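Vesex Workroom Safety Checklist
Location: Room 13, Koivisto Building
Inspector: Kerttu Valtonen
Date: 2019-08-01
Form 2790

1. Floor and walkways
Result: Action needed
Comment: Colored wires are gathered on the concrete floor to the right of the table, next to a small black electronic box. They must be routed away from the walking area and secured.

2. Table surface
Result: Pass
Comment: Wood strips checked by hand for splinters and raised edges. None found. 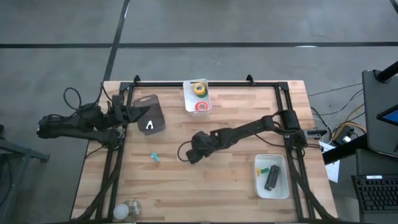

3. Glass items
Result: Action needed
Comment: Glass jars are to be kept in the cabinet when not in use. Staff were reminded of this during the visit.

4. Small supplies
Result: Pass with comment
Comment: Tape is to be returned to a white bin at the end of each shift. Small loose pieces may not be left on the tabletop overnight.

5. Stapler and hand tools
Result: Pass with comment
Comment: The stapler is oriented lengthwise toward the back of the table, and a gray metal tool lies on a light wooden board. Hand tools should be stored together in one labeled bin.
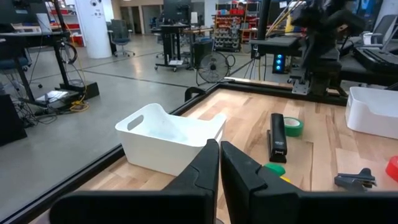

6. Lighting and exits
Result: Pass
Comment: Ceiling lights tested. Exit door opens fully and closes without force.

7. Fire extinguisher
Result: Pass
Comment: Tag 3105 is current. The wall bracket is firm.

Items 1 and 3 are to be corrected before the next inspection. Return the signed form to the Vesex safety office.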